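# Four months of running a tiny app on my own

Black office chair, herringbone floor. 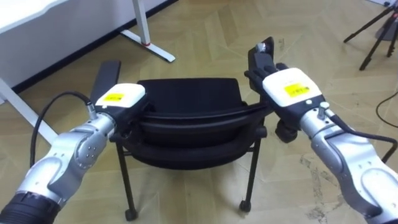
*The black office chair on the herringbone floor.*

I put Undow on the app stores in January. It's a small app that keeps a list of things you meant to cancel and nudges you before the renewal date. There is no account to set up and it doesn't talk to your bank. You type in the name and the date and it reminds you.

By the end of the first month it had 361 downloads. I had told myself I would be happy with any number, then spent most evenings refreshing the dashboard, so draw your own conclusions. Of those people, 71 were still opening it at the end of month 4. I have no idea if that is good for this sort of app. People don't need to open it often, and a reminder that does its job may be the only contact they have with it for weeks.

I tried two things to bring people in. The first was a paid listing on Comik, a newsletter for people who like small utilities. It cost more than I wanted to spend and brought a short spike that was gone by the next morning. Most of those installs never added a single reminder. I think they were other developers having a look, which I do myself all the time.

The second was rewriting the store page. The old one opened with a paragraph about why I built it. The new one opens with "Reminds you before you get charged." I also replaced the first screenshot, which showed an empty list, with one that had a few entries in it. Downloads went up slowly after that and have stayed up. It took an evening and cost nothing.

Pricing was harder. I started with a one-off payment to unlock more than 20 reminders, and almost no one reached the limit. A subscription would be a daft thing to put on an app about cancelling subscriptions — three people emailed to say so before I had even suggested it. I've since lowered the limit and kept the one-off payment. A few more people are paying. One left a two-star review about it, which is fair enough.

The part I underestimated was support. Most messages are about notifications not turning up, and most of those come down to battery settings on the phone. I wrote a help page with steps for the common models and linked it from the settings screen. The emails dropped, although I still get one most weeks from somebody who has read the page and done everything on it. I haven't got to the bottom of those.

I went to the Vestirard meet-up in the spring and showed the app to a table of people doing similar things. The most useful comment was that the date picker starts on today's date, when nobody's renewal is today. It now starts a month ahead.

Next on the list is a home screen widget, then moving the sync code over to Tsai, which I've been putting off. The export button is still broken on tablets. If you rely on it, use the phone version until the next update.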